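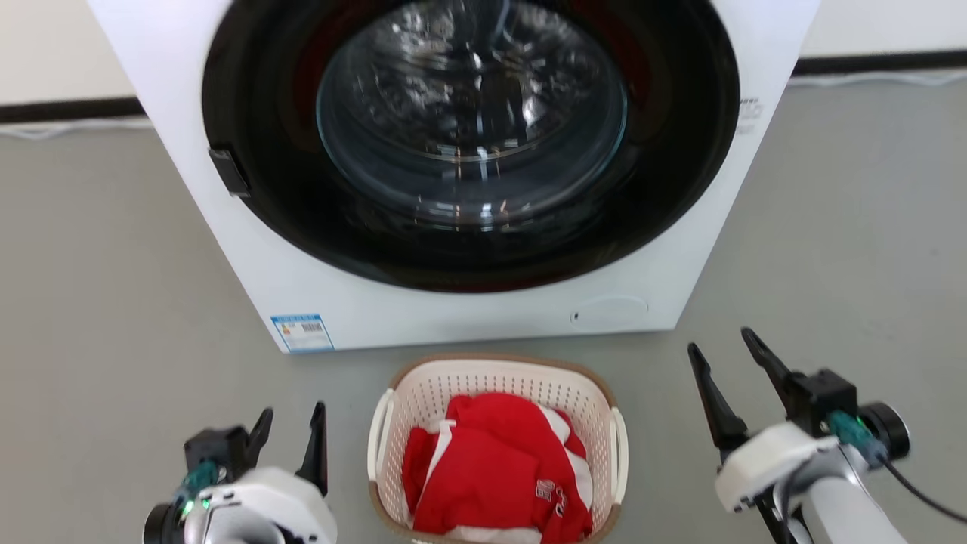
Front loader won't let go of the door after a wash
Opened by: Bezawit Gidey
Product: Gindano front-loading washer
Where: ground floor laundry corner, Gramulstead
Status: Closed (reopened once, closed again)

First message

Hi! I'm hoping someone there has seen this before. I have a Gindano front loader, bought secondhand through Drudska, and it washes beautifully, no complaints there at all, but when the cycle ends the door stays locked. The display says End, it plays the little tune, and then the latch just sits there. Sometimes I get a click after a while and can open it. Sometimes I don't, and I've ended up unplugging the whole thing, going off to make lunch, and trying again when I come back.

What I've got so far:

It happens on the 40 degree cotton wash more than on anything else. On the quick wash (the 30 minute one) the door has opened normally every time but once.

The lock icon stays lit while the door is stuck. When the click comes, the icon goes out, and then the door opens with a perfectly ordinary pull.

No error code. I've looked for one. I even filmed the display with my phone through the end of a cycle so I could play it back.

I have not forced it. I came close, I'll admit, because my son's game shirt was in there and we were already supposed to be in the car.

I don't have the manual, it didn't come with the machine. If there's a PDF I'd love a link.

Bezawit

Reply from Kumiko Takeda, Gindano support

Hi Bezawit, thanks for all the detail. With no error code and a lock that sometimes releases by itself, I'd like to know three things before we talk about parts. How long is the wait when it does release? Is there ever water in the bottom of the drum when you get the door open? And when did someone last clean the drain filter? It's behind the round cover low down on the right side of the front. The PDF is in a separate email.

Second message

PDF received, thank you!

I did a load yesterday evening and sat on the floor with a timer like a crazy person. Cotton wash, towels. End came up, tune played, and the icon went out nearly 30 minutes later. I nearly missed it because I'd gone to get a sweater.

Water in the drum: I've never seen a puddle, but the towels were heavier than I'd expect. I'd put that down to them being towels. The fold at the bottom of the rubber had a bit of water in it too, maybe a couple of spoonfuls.

The filter: um. I didn't know it was a filter. I thought that circle was just part of the molding, it sits so flat in the panel. So in my time, never, and before me I couldn't tell you.

One more thing that may or may not matter. I moved the machine a few inches in the spring when I was painting the baseboard, and pushed it back myself. Could I have squashed the hose?

Reply from Kumiko Takeda

Yes, you could have, so please check it, but start with the filter. On your model the door stays locked while the machine thinks there is still water inside. If it drains slowly you can get exactly this, a finished program and a lock that hangs on. Section on draining is toward the back of the PDF. Switch off at the wall first, have a shallow tray and some old towels ready, and turn the filter a little at a time. If the last wash was warm, let the water cool.

Third message

Picture below. I'm going to do the filter tonight once everyone's in bed and there's no one to step in the tray. 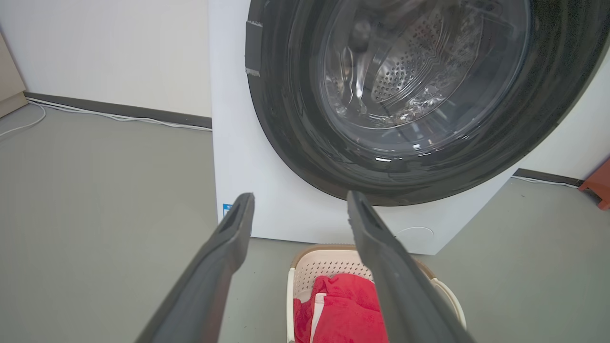
Front of washer with the door and lower panel; filter cover is the faint circle on the right. Red item with the white stripe is in the basket.

I keep the basket right up against the machine, by the way, and I wondered if that was a bad idea with the filter being down there. It's plastic with holes in the sides, so it doesn't weigh anything, but I do shove it with my foot.

Reply from Kumiko Takeda

That's the right cover. The basket won't hurt anything, just move it before you open the filter, you'll want the floor space. Let me know what comes out.

Fourth message

Well! What came out.

First, water. A lot more than a couple of spoonfuls. I'd used a roasting pan for a tray and had to close the filter up and empty the pan in the sink, then come back and do it again, and again after that. My floor is smooth, so what got past the pan went straight under the machine, and I was lying there with my arm stretched out pushing a rag around.

Then the filter itself. It didn't want to turn at first and I had to use a rubber jar opener to get a grip. Once it gave, it came out in one go, wearing a sort of gray felt coat. In the coat: a hair tie, part of a pen cap, a coin, a lot of what I think used to be a paper receipt, and a baby sock. My son is eleven. That sock came with the machine!

I rinsed the filter under the tap and went over it with an old toothbrush. Then I shone a flashlight into the hole and there was more fluff around the little wheel at the back, which I picked out with tweezers. The wheel moves when I poke it. It's a bit jerky, and the PDF says jerky is how it's meant to feel, so I left it alone.

I checked the hose as well. It wasn't kinked, but it was leaning on the wall harder than I liked, so I walked the machine forward a little and let it hang properly. The one thing I'd tell anybody else doing this is to take the filter thread slowly when you put it back. I cross-threaded mine the first time and found out with my sock.

Test load: cotton wash at 40 again, mixed clothes. The icon went out in less than two minutes and the door opened. I did a second one right after, just to see, and it was the same. I think we can close this. Thank you so much, Kumiko!

Note from Kumiko Takeda: closed, slow drain, filter blocked. Customer cleaned it herself.

Reopened
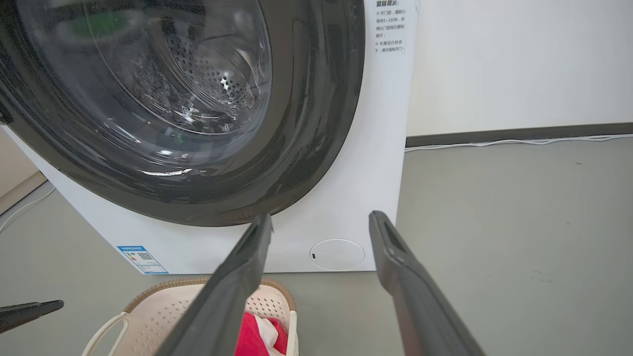

Gramulstead, June

Me again, sorry. It's not as bad as before, but I'd like to ask before it gets that way.

The drain seems fine now. I've had no long waits. What I have is a door that doesn't always open on the first pull even when I think it should, and my sister, who was staying with us, told me flatly that the lock was going and I needed a new one. Fuchs quoted me 49 for the part and 61 to have someone come out and fit it, and I was about to say yes. Then I thought I'd better ask.

The notice on the front of the machine is in Chinese and I don't read it, I'd sort of stopped seeing it. Can you tell me what it says? It's up in the right-hand corner. There's green stuff in the drum in the picture, and it's the door I'm asking about.

Reply from Kumiko Takeda

I can, and please don't order anything yet. The heading means a friendly reminder. The first thing I can read under it says that before opening the door you should wait patiently one to two minutes and make sure the door lock icon has gone out. Another line says not to force the door open while the machine is running. Part of the text is missing from your picture, so I can't give you the whole thing. Could you tell me when exactly you're pulling? Is it on the tune, or after the icon goes out?

Sixth message

On the tune. I'm pulling on the tune.

Okay, so what I did was five loads over the next few days (we had a lot of bedding after the visit), and every time I stood there with my hands in my pockets until the icon went out. It opened on the first pull every time. Then I did one where I pulled the second the tune started, and of course it didn't budge, and that was the fault I'd been planning to pay Fuchs for.

I think after those weeks of it really being stuck I'd gotten into the habit of yanking at it early to see if today was a good day. My sister doesn't wait for anything, so I wouldn't go by her.

Two small questions while I have you. How often should I do the filter now that it's clean? And is it all right to leave the door open a crack between washes? I've been doing that for the smell and the rubber seems happier, but I want to be sure I'm not straining the hinge.

Reply from Kumiko Takeda

Once a month for a while, and if you find very little in it, every two or three months is plenty. Do it sooner after washing anything fluffy. Leaving the door ajar is fine, we recommend it, only don't hang anything on it. If the wait ever goes past a few minutes again with the icon lit, check the filter first and then the hose, and write back on this same ticket so we have the history. The lock doesn't need replacing on what you've told me.

Last message

Perfect. I've canceled with Fuchs — they were nice about it — and written "wait for the lock" on a piece of paper that's now on the wall over the machine for whoever does the wash when I'm out. The roasting pan has been retired to the laundry corner for good. I did the first monthly filter this morning and got a bit of fluff and another hair tie, and about a cupful of water, all of it in the pan this time. You can close this one.

Note from Kumiko Takeda: closed. No fault found with the door lock, no parts sent. Manual PDF linked to the account.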